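Black cloth on the craft table: keep it or ditch it?
Posted February 9, 2023 by hiutung_siu

So I finally put a black cloth over the long table and I love it, but my sister says it's gloomy. I want to keep the pen holder and the cups out all the time (the kids grab them constantly!) and I can't decide if the blue cup should live in the mesh holder or next to it. Also the wall by the table is a mess of gray scuffs and I'm sick of looking at it. 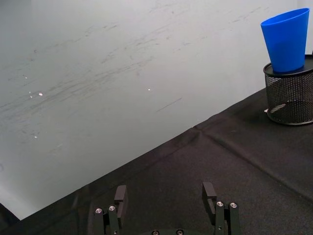
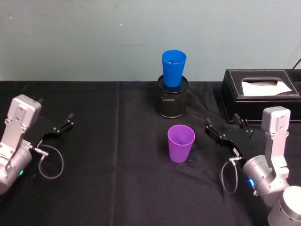
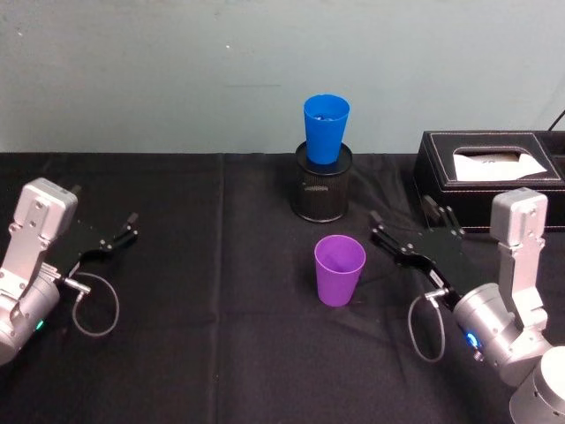

Anyway, I've had the cloth since June and I'm not giving it up without a fight. Thoughts?
3 comments

gudlaug_k
Keep the cloth, but iron it! Those fold lines would drive me nuts. And get the blue cup out of the pen holder, one bump and it's on the floor.

holst_fan
Disagree on the cup, I kind of like it up there, and it frees up room for the purple one. I'd try a damp melamine sponge on the wall (test a corner first, mine took the shine off).

gudlaug_k
Room for what though? It's a cup. Where do the pens go?

hiutung_siu
Ha, okay, the pens are in a drawer right now, so fair point. Ironing it tonight. The cup stays until somebody knocks it over.

Shares: 3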